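Tastmont small parts notes – read me first

Hi! I'm the one who keeps this folder going, so if something in it is wrong or missing, blame me and then write to me. It started as a text file on my desktop and grew into a proper set of notes about the little orange hook piece, the table we use it on, and how we like the place left at the end of a session. Last changed 26/04/2025.

What you get

There are 673 entries in the main list and 157 in the one called extras. Each entry is one go at passing a small part across the table from one side to the other. The extras are the odd ones (part turned upside down, part set down halfway, that kind of thing) and I'd leave them alone until you've read a good chunk of the main list. Snædís Laxdal wrote most of the comments, and she's far more patient than I am, so the long thoughtful ones are hers and the ones that say "fine" are mine.
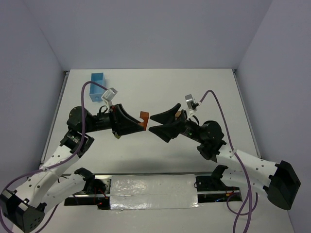

Tamihana Tabletop Group, Indley

The part is small and orange, with a hooked, L-shaped profile. I'm very fond of it! In the notes I call the two bits of the L "long" and "short", and the bend is just "the bend". If an entry says "short first", the short bit was offered to the other side. Anastasia Dimitriou wanted proper names for all this and she's probably right, but I'd already typed 449 entries by then – so, sorry, Anastasia.

The table is white and plain, with pale lavender-gray walls at the back, left and right. Please keep it plain. No tape marks, no pencil lines, no coffee (I mean it). Wipe it with a dry cloth and go easy along the edges where the walls come down, crumbs love it there.

Columns

entry – a number, no gaps
way – L to R or R to L
first – long, short or bend
comment – whatever we felt like writing

Known problems

"Way" is blank in a few of the early entries and I haven't gone back to fix them. The Arkau spelling of "gray" is all over the comments too, so search for both. I'd like to get the main list up to 1,000 in May, and the blanks can get sorted while I'm at it.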